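최종 수정: 2018년 11월

클레스티츠(Clestitz) 소동물·특수동물용 맥박산소측정기 사용기

특수동물 진료용이라는 말이 붙은 장비를 나는 잘 믿지 않는다. 사람 신생아용 장비에 케이스 색만 바꾸고 토끼 그림을 하나 그려 넣은 물건을 그동안 너무 많이 봤다. 클레스티츠도 처음에는 같은 부류라고 생각했고, 두 달을 쓰고 난 지금은 그 생각이 절반쯤 맞았다고 본다.

제품은 9월에 병원 비용으로 샀다. 수입사인 플랄틀로(Plaltlow)에서 데모 장비를 빌려주겠다고 했지만 거절했다. 데모 장비는 늘 새 프로브가 끼워져 오고, 배터리는 가득 차 있고, 영업사원이 옆에 서 있다. 내가 알고 싶은 것은 토끼 중성화가 세 건 이어진 날 오후, 프로브 안쪽에 침이 말라붙어 있을 때 어떤 숫자가 나오느냐였다.

우리 병원 환자는 토끼와 기니피그가 가장 많고 그다음이 페럿, 고슴도치, 앵무새 순이다. 가끔 거북이나 턱수염도마뱀이 온다. 개와 고양이는 보지 않는다. 개와 고양이를 주로 보는 병원이라면 이 글의 상당 부분은 별 의미가 없을 것이다.

제조사가 내세우는 것

상자에는 동물 모드가 8가지라고 크게 적혀 있다. 토끼, 기니피그, 페럿, 래트, 고슴도치, 소형 조류, 대형 조류, 파충류다. 모드를 바꾸면 화면 위쪽의 동물 그림이 바뀌고 심박수 경보의 상한과 하한 기본값이 바뀐다. 그 밖에 무엇이 바뀌는지는 설명서 어디에도 없다. 종에 따라 산소포화도 계산식이 달라지는지 수입사에 문의했더니 "종별로 최적화되어 있다"는 답이 왔다. 다시 물었더니 같은 문장이 한 번 더 왔다.

이게 왜 중요한 질문인지 조금 설명해야겠다. 맥박산소측정기는 적색광과 적외선이 조직에서 흡수되는 비율을 재고, 그 비율을 미리 만들어 둔 보정 곡선에 대입해 포화도를 낸다. 보정 곡선은 보통 사람에게서 얻은 자료다. 개나 토끼 같은 포유류에서는 그럭저럭 쓸 만하다고들 하지만, 조류는 사정이 다르다. 새의 혈색소는 흡광 특성이 달라서 사람용 곡선으로 낸 수치를 그대로 믿기 어렵다는 것이 오래된 상식이다. 그러니 조류 모드가 따로 있다면 당연히 묻게 된다. 새의 곡선을 따로 만들었는가, 아니면 그림만 새로 바꾼 것인가.

안내 책자에는 "3,000회의 측정으로 검증"이라는 문구도 있다. 3,000회가 어떤 종에서, 어떤 마취 상태에서, 무엇과 비교한 측정인지는 적혀 있지 않다. 동맥혈 가스 분석과 비교했다면 대단한 자료다. 건강한 토끼 한 마리에 프로브를 물려 놓고 1초에 한 번씩 저장해도 3,000회는 한 시간이 안 되어 채워진다. 둘 중 어느 쪽인지 책자만 보고는 알 수가 없다.

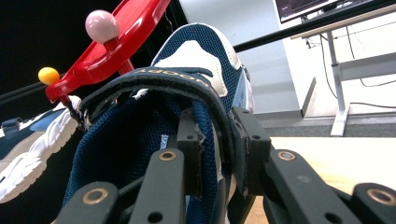 동봉된 임상 가이드는 나탈리나 데 루카(Natalina De Luca)라는 수의사가 썼다고 되어 있다. 의외로 가이드 자체는 괜찮다. 토끼 혀에 프로브를 오래 물려 두면 압박 때문에 신호가 약해지니 중간중간 위치를 옮기라는 이야기, 귀를 쓸 때는 귀 바깥쪽 가장자리의 얇은 부분부터 시도하라는 이야기처럼 실제로 마취를 해 본 사람이 쓸 법한 내용이 있다. 조류 항목에서는 절대값보다 추세를 보라고 분명히 써 놓았다. 상자 겉면의 자신만만한 문구와 가이드 본문이 서로 다른 말을 하는 셈인데, 나는 본문 쪽을 믿기로 했다.

프로브

본체보다 프로브가 중요하다. 이런 장비를 써 본 사람은 다 아는 이야기다.

기본 구성품은 집게형 하나와 C자형 하나다. 집게형은 무게가 17그램이라고 나와 있고, 토끼나 페럿에서는 무게가 문제 되지 않았다. 기니피그는 다르다. 입이 좁고 혀가 두툼해서 집게를 깊이 넣을 수가 없고, 뒷발에 물리면 케이블이 당겨질 때마다 집게가 돌아간다. 나는 케이블을 수술대 보온 패드 옆에 테이프로 고정하고 쓴다. 그렇게 하면 대체로 버티지만, 이 값을 낸 장비에서 테이프가 필수라는 점은 마음에 들지 않는다.

C자형은 꼬리나 발목에 쓰라고 준 것 같다. 래트의 꼬리 밑동에서는 신호가 잘 잡혔다. 고슴도치에서는 한 번도 만족스럽게 써 보지 못했다. 마취가 얕아지기 시작하면 몸이 말리면서 발이 안으로 들어가고, 발이 들어가면 프로브도 빠진다. 물론 어느 회사의 프로브를 써도 마찬가지일 테니 클레스티츠만 탓할 일은 아니다. 다만 상자에 고슴도치 그림을 그려 놓았다면 어디에 어떻게 붙이라는 건지는 알려 줬어야 한다. 가이드의 고슴도치 항목은 세 줄이 전부다.

추가 집게형 프로브는 139달러다. 국내 가격은 여기에 수입사 마진이 붙는다. 소모품에 가까운 부품이라는 점을 생각하면 비싸다. 예전부터 쓰던 파리나(Farina) 모니터의 프로브와 커넥터 모양이 똑같아 보여서 혹시나 하고 꽂아 봤는데, 물리적으로는 들어가지만 화면에 프로브 오류가 뜬다. 반대로 꽂아도 안 된다. 호환을 막을 이유가 기술적인 것인지 나는 모르겠고, 짐작은 간다.

토끼에서의 성능

칭찬할 것은 칭찬해야 한다. 토끼에서는 잘 된다.

마취된 토끼의 빠른 심박을 싼 장비들은 자주 절반으로 읽는다. 손으로 도플러를 대고 듣는 심박과 화면의 숫자가 정확히 두 배 차이가 나면 기계가 박동을 하나씩 건너뛰고 있는 것이다. 클레스티츠에서는 이 현상을 드물게만 봤다. 도플러를 같이 틀어 놓고 비교했을 때 심박은 대부분 잘 맞았고, 맞지 않을 때는 파형도 함께 무너져 있어서 화면만 봐도 믿으면 안 되겠다는 판단이 섰다. 파형을 보여 주지 않고 막대그래프만 깜박이는 제품에 비하면 이것만으로도 꽤 큰 차이다.

알파-2 작용제를 쓴 환자에서는 예상대로 고전했다. 말초혈관이 수축하면 귀에서 신호가 거의 나오지 않고 혀로 옮겨야 겨우 잡힌다. 제조사는 저관류 상태에서도 안정적이라고 쓰고 있지만 내가 본 바로는 다른 장비와 비슷한 수준이다. 체온이 떨어진 환자도 마찬가지였다. 결국 보온을 잘하면 숫자가 잘 나오고 못하면 안 나온다.

한 가지 덧붙이면, 100% 산소를 흡입하고 있는 환자에서 산소포화도는 환기가 나빠지는 것을 상당히 늦게 알려 준다. 포화도가 98이라고 안심하고 있는 사이에 이산화탄소는 얼마든지 쌓일 수 있다. 이 기계를 샀다고 호기말 이산화탄소 측정을 생략하는 병원이 생길까 봐 걱정이다. 수입사 홍보물에는 "이 한 대로 마취 모니터링 완성"이라는 표현이 있는데, 빼 줬으면 한다.

조류와 파충류

앵무새에서는 두 개 모드를 번갈아 가며 써 봤다. 같은 환자, 같은 부위에서 소형 조류 모드와 대형 조류 모드를 바꿔도 포화도 숫자는 그대로였다. 토끼 모드로 바꿔도 그대로였다. 한 마리에서 해 본 것이라 증거라고 하기는 민망하지만, 앞에서 한 질문에 대한 답으로는 수입사의 메일보다 낫다고 생각한다. 내 결론은 모드 전환이 경보 설정 묶음을 불러오는 기능이라는 것이다. 편리하기는 하다. 그러면 그렇게 써야 한다.

절대값은 참고하지 않고 심박과 추세만 본다면 새에서도 쓸 수는 있다. 그런데 심박만 볼 거라면 도플러가 더 싸고 더 확실하다. 귀로 들리니 수술 부위에서 눈을 떼지 않아도 된다.

파충류 모드는 왜 있는지 모르겠다. 턱수염도마뱀에서 총배설강 쪽에 반사형 프로브를 쓰는 방법이 가이드에 나오는데, 정작 반사형 프로브는 기본 구성에 없고 별매다. 나는 사지 않았다. 파충류에서 포화도 수치를 어떻게 해석해야 하는지에 대해 가이드가 하는 말은 "임상 소견과 함께 판단할 것"뿐이다. 그 말은 모든 검사에 다 해당한다. 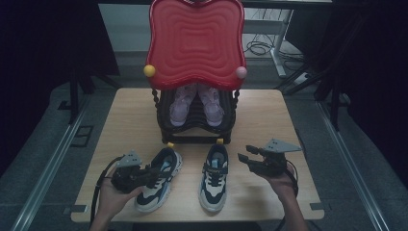

탁자 위에 놓인 빨간 등받이의 어린이 의자와 분홍색 운동화

본체, 배터리, 화면

본체는 한 손에 들어오고 뒷면에 세워 두는 다리가 있다. 다리는 약하다. 수술대 옆 선반에 세워 놓으면 케이블 무게에 끌려 조금씩 돌아가다가 넘어진다. 별매 거치대가 있다는데 이쯤 되면 별매품 목록을 따로 만들어야 할 지경이다.

화면은 밝고 글자가 크다. 수술등 아래에서도 읽힌다. 경보음은 두 종류인데 프로브가 빠졌을 때의 소리와 서맥 경보가 너무 비슷하다. 처음 일주일 동안은 경보가 울릴 때마다 간호사와 내가 동시에 고개를 들었다. 지금은 익숙해졌지만 새로 들어온 사람은 또 똑같이 헷갈릴 것이다. 펌웨어로 고칠 수 있는 문제 같은데 업데이트 계획이 있느냐는 질문에는 아직 답이 없다.

배터리는 하루 수술을 버틴다. 충전 단자에 고무마개가 달려 있는데 벌써 헐거워졌다. 소독 티슈로 닦을 때 액이 들어갈까 봐 신경이 쓰인다.

기록 저장 기능은 쓰다가 포기했다. 전용 프로그램인 디리아(Diria)를 설치해야 하고, 저장된 자료를 옮기면 환자 이름이 전부 날짜와 일련번호로 바뀐다. 하루에 토끼만 몇 마리씩 하는 병원에서 나중에 누가 누군지 맞추는 일은 생각보다 괴롭다. 우리는 그냥 종이 마취 기록지에 5분마다 손으로 적는다. 적는 사람이 환자를 한 번 더 보게 되니 오히려 낫다는 생각도 한다.

교육 자료

구매자에게는 엘리사 파체(Elisa Pace)가 진행하는 온라인 강의 이용권이 나온다. 자막은 영어뿐이고, 전반부는 제품 소개에 가깝다. 후반부의 파형 읽는 법은 볼 만하다. 움직임에 의한 잡음과 진짜 부정맥을 파형으로 구분하는 부분은 1년 차 수의사에게 보여 줘도 좋겠다. 다만 예로 든 환자가 거의 다 개다. 특수동물용 장비를 사서 받은 강의에서 래브라도의 파형을 보고 있으면 기분이 묘하다.

살 만한가

토끼와 페럿을 많이 보고, 지금 쓰는 장비가 심박을 자꾸 절반으로 읽는다면 살 만하다. 대신 여분 프로브 값을 처음부터 예산에 넣어야 한다. 토끼 진료가 늘어서 두 번째 모니터를 찾는 병원에도 나쁘지 않다.

조류나 파충류 때문에 사려는 것이라면 말리고 싶다. 같은 돈이면 도플러를 사고, 남는 돈은 호기말 이산화탄소 측정기 쪽에 보태는 게 맞다. 이미 파리나를 쓰고 있고 불만이 없다면 굳이 바꿀 이유를 나는 찾지 못했다. 우리 병원에서도 파리나는 여전히 2번 수술대에 있고, 두 대의 숫자가 다를 때 무엇을 믿을지는 그때그때 환자를 보고 정한다.

보증 기간에 대해 문의하는 분이 있어서 적어 둔다. 본체는 보증이 되지만 프로브와 배터리는 제외다. 케이블이 본체와 만나는 부분이 꺾이면서 피복이 하얗게 일어나기 시작했는데, 이것도 프로브의 일부로 보아 보증 대상이 아니라고 한다. 수입사에 사진을 보냈고, 답변이 오면 이 글을 고치겠다.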